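Trostville workshop notebook, bench 4
Thread and knot testing: slippage, grips, load cell check
February 4, 2022

Short version for anyone who only wants the result: the knot figures from the last week of January are not usable. The breaking loads are probably fine. The slippage figures are not. Grip problem, and possibly a load cell problem on top of it. Details follow, in the order I worked through them.

The original question was whether the Jerkent black thread holds a surgeon's knot as well as the old stock did, with the ears cut short. Mesfin wanted a yes or no before ordering more. It was meant to take a morning. 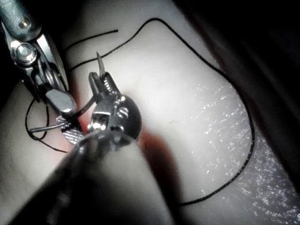

Shewit Kassa
Materials technician, thread and soft goods

Set-up as before. Loop tied round the split mandrel, knot midway between the two halves, ears trimmed to 2 mm with the guillotine jig. Mandrel halves pulled apart at constant speed on the small frame. Slippage is read as extension past the point where the loop first goes taut. Failure is either thread break or knot fully undone, logged separately. All loops tied by me, same hand, same number of throws.

The old stock behaved as expected. Load rises, a small settling step as the knot beds down, then a clean rise to break. Break nearly always at the knot, on the standing side.

Jerkent thread: load rises, settling step, second step, sometimes a third, then break. Nahom looked at the first set of curves and called it slip. I agreed at the time and wrote it up as slip in the January pages. I have now put a pencil line through that.

Reason for doubt: the knots recovered after test look tight. Under the bench microscope the ears are still the length they were cut to, near enough. If the knot had given up as much thread as the curves say, the ears would be gone. So the extra extension is coming from somewhere else in the load path.

Candidates, written down before looking:

Mandrel halves moving in their clamps.
Thread biting into the mandrel surface.
Thread stretching more than assumed (braid locking up in stages).
Cross-head backlash.
Load cell reading wrong, so the "steps" are not steps.

Backlash first, quickest. Dial gauge on the cross-head, steel link in place of a loop. No steps. Backlash is there on reversal, as it always has been, but we never reverse during a pull. Ruled out.

Thread stretch next. Straight lengths, no knot, wound on the bollard grips. The Jerkent curve is smooth all the way to break. A little more stretch than the old stock and a softer start, which is what you would expect from a looser braid. No steps. Ruled out as the cause of the steps, but the slope should go in the table and Aroha will want it for her model. 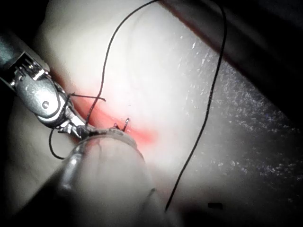 Mandrel next. Scribed a line across each half and its clamp with a fine marker, ran five loops, looked again. The upper half had moved, lower had not. Pulled the upper clamp apart. The nylon liner has taken a polish on one side and there is a burr on the inside edge of the clamp body that holds the mandrel slightly off its seat. It seats properly only once there is enough load on it to push past the burr, and then it goes with a jump. That is the second step. The third step, when it appears, is presumably the same thing happening at the other corner.

Why it did not show with the old stock: I think it did, but at a load close to break, where it got lost. The Jerkent loops carry more before they fail, so the clamp is worked harder over a longer part of the curve. Went back to two of the old curves from before Christmas and there is a small kink in both near the top. Everyone including me had read it as first filament failure.

Dressed the burr with a fine stone, new liner cut from the offcut sheet in the second drawer, reassembled with the screws nipped up evenly. Repeated the five loops. Lines stayed put. Curves now have the one settling step and nothing after it.

So the slip is largely imaginary and the January slippage column should be disregarded for both threads. Bezawit has the spreadsheet and has greyed it out.

Load cell. Checked it anyway while the frame was stripped. The Gultari sheet allows up to 2,000 cycles between verification at our setting. The counter in the logging software reads 3,527. The reminder was being sent to an address that no longer exists. Changed it to the shared one.

Verification with the dead weights: zero is good, returns to zero is good, the 700 g point is good on loading and slightly high on unloading. Within the allowance both ways. The top weight is good. So the cell was overdue and turned out healthy, and the January breaking loads can stand, with a note against them. I would still like it sent off properly. Mesfin to decide when, as we have no spare.

On the tying itself. Having the clamp sorted makes the tying scatter visible, and it is bigger than I would like. Three things I noticed on today's loops.

First, whether the opening double throw lies flat. If it rolls as it is drawn down, the settling step gets longer and the break load drops. With the Jerkent thread it rolls more readily, the braid being rounder and slicker. Pulling the ends dead level with the mandrel axis cures most of it.

Second, tension held between throws. I was relaxing the first throw to change hands. Aroha ties without relaxing, and her three loops sat closer together than any three of mine. I have copied her method and mine have improved.

Third, where the thread has been held with metal. Anything tied with the needle holder has a short flattened length where the jaws were. If that ends up inside the knot it does no harm that I can measure. If it ends up just outside on the standing side, it breaks there. For the bench test we tie by hand and avoid the issue, but the people using this thread will be handling it with instruments, so a hand-tied figure flatters it. I have suggested a second series with a deliberate clamp mark in a known position. Nahom thinks the position will be impossible to control. He may be right. We could mark the thread first with the silver pen and clamp on the mark.

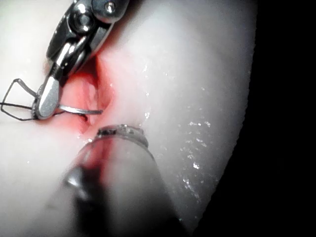 Storage. The new spools came in without inner bags. The old stock had them. The thread is a coated braid and I do not know what the coating does if left open on a warm shelf. I have put both spools in the lidded tub with the humidity card and cut a control length from each, labelled and dated, to be pulled at the end of the month and compared with today's.

Colour comes off very slightly on a white cloth drawn along the thread with a damp finger. Old stock does not do this. No effect on strength that I know of but it will leave a grey line on anything pale. Told Bezawit, who is casting the next batch of Frimpong silicone and does not want it marked before it has been measured. She asks that the thread be wiped before it goes anywhere near her samples. Dry cloth, one pass, is enough.

Where this leaves the question. Jerkent thread, surgeon's knot, ears at the short setting: holds. All of today's loops after the clamp repair failed by breaking. None came undone. Break load higher than the old stock in every pair I tied side by side. That is a small number of loops from one spool, tied by two people who knew which thread they had in their hands, so I am not signing off the order on it. It is enough to stop looking for a different supplier.

To do:

Repeat full series on repaired clamp, both threads, tied blind. Nahom to load the spools in plain tubs.
Inspect lower clamp for the same burr. It did not move today but came from the same bar.
Correct the January pages. Line through, initial, no tearing out.
Straight-pull slopes to Aroha.
Ask Jerkent whether the coating was changed, and whether inner bags are available.
Order more nylon sheet. The offcut will do one more liner.
Load cell calibration - Mesfin.

Added later, same afternoon. Lower clamp opened. Burr present, smaller, on the same inside edge. Dressed it. Liner was sound and went back in the way it came out. Two check loops run, one of each thread, both clean. Frame left powered down with the mandrel off and the cell unloaded. Please leave it unloaded over the weekend.

S.K.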